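A dish rack, or plate rack, is a frame in which washed crockery is left to dry in the air. Most have a row of upright pegs or slots that keep plates apart, so that water runs off both faces. Wood, coated wire and plastic are the usual materials.

Racks fixed to the wall above a sink were common in larger sculleries. Smaller ones made to stand on a table or draining board came later. At Grusidow, the Sopacua workshop sold a beech model with 2 rails and 40 pegs, and its pattern was copied by Induso.

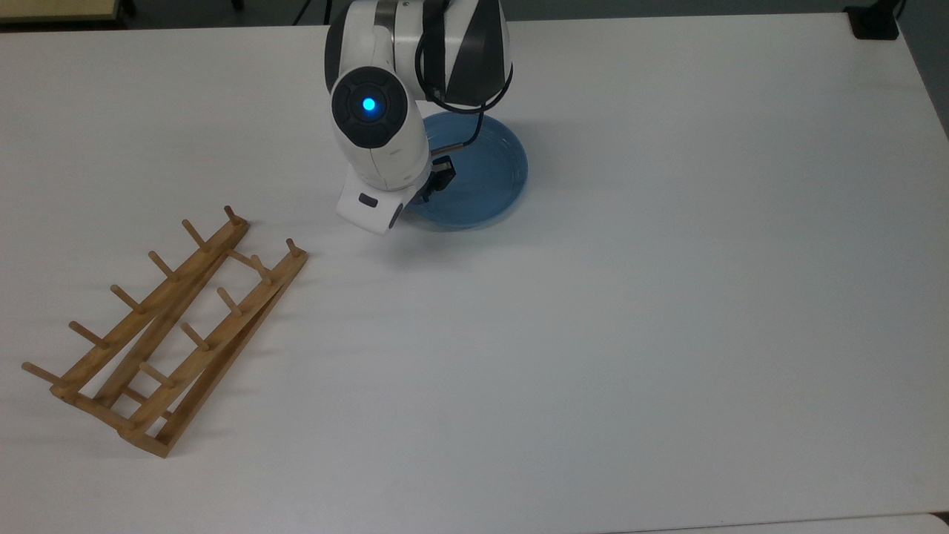
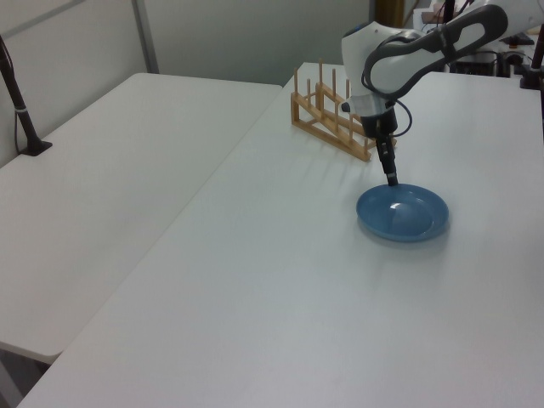 Blue plate and wooden dish rack on a white table

Use and care

Plates are set on edge between the pegs, with bowls at the ends. Wooden racks are wiped down and oiled every 6 weeks or so in hard use, as standing water darkens the grain and loosens glued joints. Ngozi Oyelaran's survey of kitchen fittings lists split pegs as the most frequent fault.

See also: Draining board; Scullery; Tea towel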